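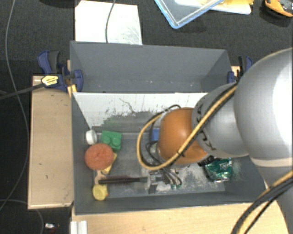
Speaker notes: The Drawer of Odds and Ends
Gundancombe Local History Society, Zoom talk, Nov 15, 2020
Efa Humphreys

Before starting

Check everyone is muted. Check Trefor Griffiths is muted. Check again after five minutes, as he unmutes himself to sneeze.
Water, glasses, the tin with the lid that sticks. Keep the tin out of shot until slide 4.

Slide 1 - Title

Good evening. Thank you for coming, which this year means thank you for sitting down.

I was asked for forty minutes on the history of the household drawer. You all have one. It is in the kitchen, second or third from the top, and it doesn't open properly on account of a potato masher. I have spent two years on this subject and my family would like it known that they didn't encourage me.

(Pause. There won't be a laugh, they're all muted. Carry on.)

Slide 2 - What counts

My rule for this talk: a drawer of odds and ends is any place in a house where things are put by people who mean to deal with them later. Bowls on the hall table count. Sheds don't, or we'd be here till June.

The old words are better than ours. My grandmother in Olton called hers the glory hole, and would send us to it for string. She had three sorts of string. One was kept in a bag marked with the word "short".

Slide 3 - The Fleury inventory

This is the part I'm proudest of, so slow down.

When the Fleury house was cleared, the family had a full inventory made, room by room. It comes to 1,549 entries. The dining room takes up two pages. The pantry drawer takes up eleven. The clerk began with good intentions: "one corkscrew, bent", "one key, purpose not known", "another key, the same". By the fourth page he's writing "sundry" and by the ninth his handwriting leans over as if it wants to lie down.

Of all those entries, 309 are from that single drawer. Read out four or five, whichever I fancy on the night. Don't leave out "half a pair of scissors". Don't try to do the clerk's voice. I did it in Olton and it came out Welsh, then Scottish, then I lost my place.

Slide 4 - The tin

Hold up the tin. Hold it nearer the camera than feels natural.

Bought at the Gundancombe jumble sale, price 5 pence, contents included. I have sorted it twice. Buttons mostly, curtain hooks, a brass tap washer, a raffle ticket number 710. I don't know what was won. I like to think it was the tin.

Ask people to type in the chat what's in their own drawer. Give them two minutes. Read some out. If anyone types "batteries, may or may not work", tell them so does everyone's, and so did everyone's before batteries, only it was candle ends.

Slide 5 - Why we keep the stuff

Two schools of thought, and I belong to both depending on the day.

Thrift. People who had been short of things kept things. A bent nail could be hammered straight on a wet afternoon, and there were plenty of those.

Dread. Throw away the odd little plastic bracket and within a week you'll find what it came off. I threw one out in the spring. It was holding up the bathroom blind. The blind is now held up by a curtain hook from the tin, so I suppose that's a point to thrift.

Slide 6 - The tidy years

Quick one. The Vallden drawer divider, sold by post to hopeful people. Seven compartments, and a leaflet telling you what to put in them. My mother had one. She put it in the drawer, with everything else on top of it.

(If running late, skip to slide 7 and don't apologise for it. You always apologise for it.)

Slide 7 - What I'm after

Lists, please. If you are clearing a relative's house, write down the drawer before you empty it. It takes half an hour and you'll find out more than you would from the wardrobe. Post them or drop them through my door. I don't want the actual contents. I have said this before and still had a carrier bag left on my step - hinges, a doorknob, somebody's spare fuse wire.

Questions

Trefor will ask about pegs. Pegs are a separate talk.
If asked about the potato masher, it goes in handle first.
Thank the secretary, remind them subs are due, then find the red button and press it before saying anything to the dog.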